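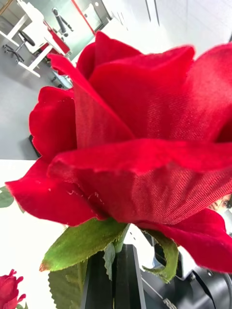 *A fabric rose held by the stem, as seen by the camera at the wrist.*

The **stem test** is a way of comparing robot grippers by having them pick up, hold and put down artificial flowers. I've been running it on and off for a good while now, and I wrote this entry for our shared wiki after Malou Þrastardóttir pointed out that we had a page on cable chains and a page on the coffee machine but nothing on the test we quote in every report. So here it is, in my own words, and please fix whatever I got wrong. Last full revision 8 March 2018.

## What it is

You take a fake flower with a stem and a big soft head, stand it up or lay it down, and ask the arm to grab it by the stem without mashing anything. Then you turn it, carry it and let go of it somewhere else. That's the whole test! Everything else on this page is detail about how to score it and what goes wrong.

The flower matters more than you'd think. A rose is our usual one, with a fabric bloom and green leaves along the stem. It's light, the stem is thin, and the head is huge compared with the part you're allowed to touch. The leaves get in the way of the fingers. And if the wrist camera is mounted close, the bloom can block most of the view once you've got hold of it, so anything that depends on seeing where you're going has a hard time. I like that about it. A wooden block is polite. It sits there and looks the same from all sides, and a so-so gripper can look great on it.

## Where it came from

The idea started with Aleksandra Czerwiński, who was working through a stack of trial units and got fed up with foam cubes. Her first version used dried grass, which shed all over the bench, and by the second week she had moved to craft-shop flowers. She wrote a one-page protocol in April of that year and most of it survives in the section below. The name came later. For a while we called it "the florist," but people outside the group kept asking whether we sold flowers, so we dropped it.

Malou added the camera part. Before her, the test only cared about fingers. She argued (correctly, and at length) that you can't really judge a gripper apart from the camera bolted next to it, as the two fight over the same few inches of space.

## How a run goes

A full run is 8 flowers, and each one is picked 5 times. Our usual order goes like this:

1. Put the flower on the table, bloom pointing away from the arm for the first pick.
2. Move in and close on the stem below the head. Any leaf caught in the fingers gets written down.
3. Lift, and hold still long enough to save a picture from the wrist camera.
4. Roll the wrist a quarter turn each way.
5. Carry the flower to the other side of the table and let go.

After the last pick you look the flower over by hand. Keep the worn ones in their own bag. Fabric petals pick up specks and loose threads over their lives, and if you don't note them at the start you'll end up blaming a gripper for something that was there already -- I did this once, wrote two angry paragraphs, and had to take them back.

## Scoring

There are three scores and we never add them together. I know people want one number. I used to want one number too, but whenever we tried it, somebody picked the gripper with the best total and then hated it.

**Hold** is whether the stem stays put through the lift and the roll. A small twist counts as half. A thin stem wants to spin between flat fingers, with all that weight out at one end, so this is where flat plates usually lose points.

**Mess** is what happened to everything that isn't stem. Bent leaves, pinched leaves, a squashed petal. Lower is better.

**View** is Malou's. You look at the picture saved during the hold and judge how much of the room behind is still useful to the controller. With a large bloom close to the lens, you may be left with a gap at one corner where some floor and furniture show through, and petals everywhere else. A low View score doesn't make a bad gripper. It tells you that this camera, on this mount, with this sort of object, will need help from a second camera somewhere.

## Grippers and mounts compared

We've put four setups through the complete test so far. The figures are kept in the results sheet, so I'll stick to what they were like to live with.

| Setup | Fingers | Hold | Mess | View |
|---|---|---|---|---|
| Mivine, short mount | flat | fair | good | poor |
| Mivine, long mount | flat | fair | good | fair |
| Grumov | grooved | very good | fair | poor |
| Wróbel | soft pads | good | poor | fair |

The **Mivine** is the one I reach for. It closes slowly and evenly, and it's easy to tell when it has touched something. The stem does spin a little on the roll. The long mount moves the camera back and helps with the view, but now you have a longer thing sticking out of your wrist, and you will bump it on the table. Ask me how I know.

The **Grumov** has a groove down each finger and it's wonderful at stems. It hardly ever lets one turn. The groove is also wonderful at leaves, unfortunately, and once a leaf folds into it the flower comes away creased.

The **Wróbel** surprised me in the other direction. Soft pads sounded perfect for this, and I was all set to love it! But the pads are wide, and wide pads reach up into the base of the bloom if you come in even slightly high. Aleksandra gets better Mess scores out of it than I do, so part of that may be me.

## Controllers

Everything in the table was run on the same controller, an Ovstead, with the same speed limits. We did one side comparison with the limits raised, and the faster moves made Hold worse for all four setups without changing the order. I wouldn't read more into it than that.

What did make a difference was how the controller deals with contact. With the gentle setting on, the fingers stop as soon as they feel push-back, and a leaf pushes back. So they'd stop on the leaf, think they had the stem, and lift away with nothing. We now tell it to close to a set width first and only then start listening for contact. That fix is in the shared settings file; please don't turn it off to save time.

## Common problems

**The head hides the target.** On the put-down, the arm can't see the table past the flower. Either save the target spot before you lift, or roll the wrist until the bloom swings out of the way. I prefer saving the spot.

**Strong color.** Red petals filling the picture can pull the camera's automatic color balance off, and then white tabletops come out a bit green. Lock the balance before the run. (If you've forgotten, the pictures are still fine for the View score.)

**People in view.** The wrist camera points all over the place during the roll, and anyone standing near the bench is likely to end up in a picture. Tell folks before you start, and check the saved pictures before putting them in a report.

**Neighbors.** A second flower left near the first will get dragged along by its leaves sooner or later. Some of us leave one there on purpose as a harder version of the test. If you do, write it in the notes, as those runs don't compare with the plain ones.

## Criticism

The fair complaint is that fake flowers aren't anything. They're lighter than most things you'd want to move and tougher than real plants, and a gripper that aces the stem test may be hopeless with a wet lettuce. Malou has said she'd like a version with real tulips. Aleksandra says she'd like not to clean that up. My own view is that the test is good at showing up clumsy fingers and badly placed cameras, and I wouldn't buy anything on the strength of it alone.

There's also the matter of stems varying. Two roses out of the same bag can have different wire inside, and we haven't found a good way around it apart from swapping flowers between grippers halfway through.

## See also

- Wrist camera mounts, short and long
- Setting closing width on the Ovstead
- Cable chains
- Spare flowers (what we have, and which bag)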